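Skoltix Home Rehearsal Pack
Simulated rooms and rule sheets for teams building household robots

Overview | What's included | Requirements | Support

If you've ever tried to write down what a home robot should and shouldn't do in somebody's living room, you'll know how quickly the page fills up. May it move a chair? May it lift a tablet off the sofa, and if it may, where should it put it? The Home Rehearsal Pack is our attempt to make that work a bit easier (and a good deal more pleasant). You get a set of furnished virtual rooms, a set of plain-language rules to go with them, and a checker that reads your robot's run and tells you which rules it kept and which it broke.

We started the pack for our own use, while we were writing house rules for the Majimbun mobile arm, and it grew from there. The current release has 36 rooms and 200 rules, and every rule can be switched off, reworded or made stricter to suit your own policy.

What the rules cover

Most of them deal with small, everyday manners. Keep a set distance from table edges when carrying something. Don't stack one person's things on top of another's. Slow down before reaching over a seat. Pick up flat items such as paper by a method you have tested, and if the grip isn't sure, leave the item where it is and report it. Tall, narrow things get a wider berth than low ones, and anything breakable is handled one piece at a time.

There is also a chapter on asking first, which has become the part our customers write to us about most. It sets out when the robot should stop and check with a person, how long it should wait for an answer, and what it should do if none comes — the default is to back away slowly and leave everything alone. You can set the waiting time anywhere up to 10 minutes.

A word about standards, as we do get asked. The pack is a good practice tool. It helps you prepare for a safety review and keeps your records tidy, but it doesn't certify anything, and a clean report from the checker doesn't take the place of a risk assessment on the real machine in a real home. Please keep doing those!

What's included

Room library, with furniture and small items you can move, swap or remove
Rule sheets in an editable text format
Guvton checker, with pass and fail notes for each rule
Report templates for internal review
One year of updates

Requirements

The rooms run in the Gendex simulator, which you'll need to license separately. An ordinary office workstation with a recent graphics card is plenty for single runs. If you mean to run a whole batch overnight, do give it more memory than you think it needs, and save the logs to a separate drive.

Ordering

Order code 1693. Licenses are sold per team, so everyone working on the same robot can share one, and schools and teaching labs can ask us for the classroom rate. The next update is planned for May and will be free to anyone with a current license.

Sample views

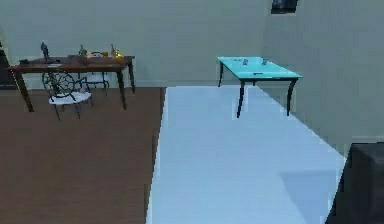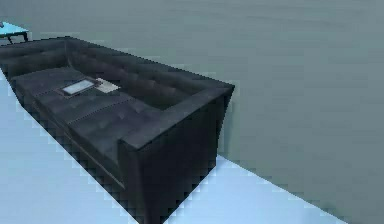 Simulated living space: dining table and teal-topped table (first view); black sofa with flat items on the seat (second view).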